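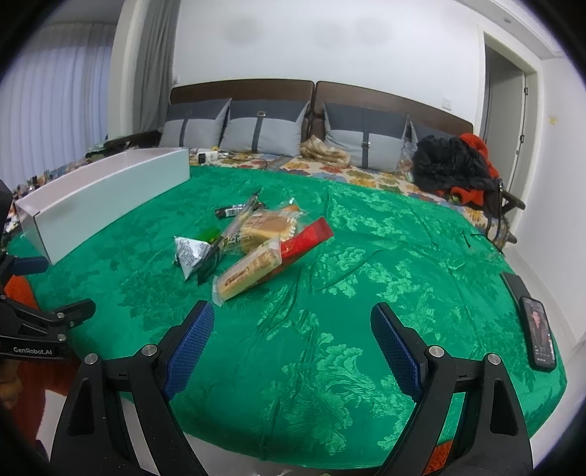
Jurnville linen exchange opens its doors for good after a busy first winter

The Jurnville Linen Exchange, which began as a monthly swap table in the back of the Pasel Street library, is moving into a home of its own this March. The new shop at the old Kincaid drapery will be open six mornings a week, from 9.30am until 1pm, and anyone in the town or the villages nearby is welcome to come in, bring bedding they no longer use and take home something they do.

The idea is a simple one. Sheets, duvet covers, pillowcases, blankets and tablecloths come in clean, get checked for holes and worn elastic, and go back out again to people who want them. There is no charge and no form to fill in. You don't have to bring anything to take something, and plenty of people drop off a bag and leave with nothing but a cup of tea, which is fine too!

Almost 3,000 pieces have changed hands so far, and 65 households came along to the January swap alone, the busiest yet. Double fitted sheets go fastest. Single flat sheets tend to pile up, so if you sew, or know someone who makes costumes or dust covers, please come and help yourself.

"We started with two trestle tables and a lot of my mother's pillowcases," said Wanda Ambrose, who set up the exchange. "I thought we might last until Easter. Then people began turning up with beautiful things, heavy old cotton, candlewick bedspreads, curtains someone had lined by hand, and I realised we needed proper shelves."

Those shelves are now going up. The front room at Kincaid's will hold bedding sorted by size, with labels big enough to read without your glasses (a request from several regulars). The back room has the original cutting table, still with its brass rule along one side, and will be used for mending sessions on the first morning of each month. Vemier, the sewing machine repair shop on Mill Lane, has lent four machines and will service them over the summer.

Anything too worn for a bed will be cut up for cleaning cloths or passed to the animal shelter, which is always glad of old towels. The exchange can't take pillows, duvets or electric blankets.

Opening morning will have coffee, scones and a darning demonstration at 11am. Parking is behind the chapel, and the number 49 bus stops across the road.

For more details, or to arrange a photograph, please ask for Wanda Ambrose at the Pasel Street library desk.

ENDS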